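Subject: Re: [dandura-users] Wrist view in the sim, and recording demos by remote control
From: Nektarios Tsakiris
To: dandura-users

Hi Yeshi, hi all,

Sorry for the slow answer, I wanted to try a few things on my own setup before sending you off in the wrong direction.

Yeshi Yimer wrote:

> Hello list,
>
> I'm new to Dandura and fairly new to teaching arms in general. At Bolbridge
> we have been showing our arm its jobs by hand, i.e. you grab it by the wrist
> and drag it through the motion while it records. That works nicely for
> wiping and for pouring, but for pick and place my hand ends up in front of
> the wrist camera half the time and the trained policy is rubbish.
>
> So I'd like to move to remote control, and to start in the simulator so I
> don't bend anything. I have 40 demos recorded with a gamepad. They look
> jerky when I play them back and the arm pauses before every grasp. I also
> find it very hard to judge how far the block is from the fingers when I
> drive from the wrist view only.
>
> Three questions:
>
> 1. Is a gamepad good enough, or should I get a proper leader arm?
> 2. Should I cut the pauses out before training?
> 3. How do other people set up the wrist view in the sim?
>
> Thanks,
> Yeshi

On 1: I drove with a gamepad for most of a year and I wouldn't go back. The sticks are fine for moving in a straight line, but as soon as you want to turn the wrist while coming down you find you're doing one thing, stopping, then doing the other. Those stops go straight into your data and the policy learns them very faithfully! I've now got a small leader arm, a home-made thing based on the drawings Kohei Uchida posted here in June, and the difference was plain on the first afternoon. If you've got a 3D printer and a bit of patience I'd build one. If you haven't, there's a middle road: a hand controller of the sort people use for games, mapped so that it only moves the arm while you hold the trigger. Kazue Murakami uses one of those and her demos are smoother than mine, so make of that what you will.

One thing about leader arms, though. Put some friction in the joints. My first one was so floppy that it sagged whenever I loosened my grip, and I've got a whole batch where the arm sinks gently towards the table at the end of each run. I spent an embarrassing evening looking for a bug in the controller.

On 2: it depends which pauses you mean. The ones at the very start, where you've pressed record and are still getting comfortable in your chair, trim those without a second thought. The ones before the grasp I'd be more careful with. If you chop out the still frames and glue the ends together you can get a little jump in the joint positions, and at playback the arm twitches. What I do is drop the frames where the command hasn't changed at all and keep anything with even a small movement in it. And I keep a short hold after the fingers close, so that the gripper has time to finish shutting before the arm lifts. I lost a lot of blocks before I learned that one.

To give you an idea of numbers, my current set for the block-in-cup task is 219 demos after weeding. That's more than I needed. Shigeru Sakamoto told me he got something usable from far fewer by being strict about starting positions, i.e. moving the block to a fresh spot every time instead of putting it back where his hand happened to be. I believe him, but I'm lazy and my blocks tend to drift to the same corner.

On 3, the wrist view, which I think is what you really wanted to know. My wrist camera in the sim sits behind the palm and a bit above it, looking out along the fingers. I've tried it further forward, and you get a lovely big picture of the block but lose the fingers, and then you're guessing where they are. I'd much sooner have both fingertips in shot the whole time, even if the palm eats up a good part of the bottom of the view.

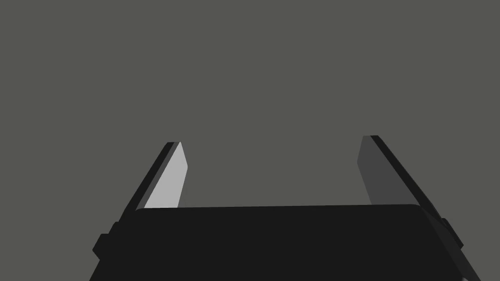 The other thing I'd do is check the open position before each session. Drive the fingers fully open, look at the gap between them, and only then load the task. I had a config where "open" was saved as half open, and it took me 2 days of failed grasps to spot it. The policy was doing just what I'd shown it, poor thing, only I'd been showing it with a gripper that could barely get round the block.

As for judging distance, I don't think anybody can do it well from the wrist alone. I drive with 2 windows, the wrist view and a fixed view from the side, and I look at the side one for the approach and the wrist one for lining up. You can record both and train on both, or record both and train on the wrist only – I've done it each way. The second makes for worse results, in my hands at least, and I suppose that's fair. You're using information the policy never gets. If you want a wrist-only policy then make yourself drive wrist-only, and accept that the first lot will be bad.

Shading helps more than I expected, by the way. If the light in your sim is the same from every side, the two fingers come out the same flat tone and it gets very hard to read their angle. Move the light off to one side so that one inner face is bright and the other is dark. It's one line in the scene file, under lights. I wouldn't bother with shadows for driving, they slowed my display down to the point where I was overshooting everything.

Your drag-it-by-the-wrist demos aren't wasted, either. Can you replay them with your hand out of the way? On our old Riltano arm we used to teach by hand, save only the joint path, put the block back on its mark, then let the arm run the path alone with the cameras on. You get clean pictures and a nice natural motion. It's slow, and you do need to put things back properly, but for a fiddly task I still do it that way. The gripper has to be opened and closed by a button, mind, as you can't very well squeeze the fingers shut yourself and expect that to be saved.

I can send you my trimming script if you like. It's ugly and it assumes the Oshima log format, so you'd have to change the column names near the top. Drop me a line off list and tell me what your logs look like.

And does anyone know whether the gripper command in the new release is still a width, or has it gone over to a fraction? The notes say one thing and my arm says the other.

Cheers,
Nektarios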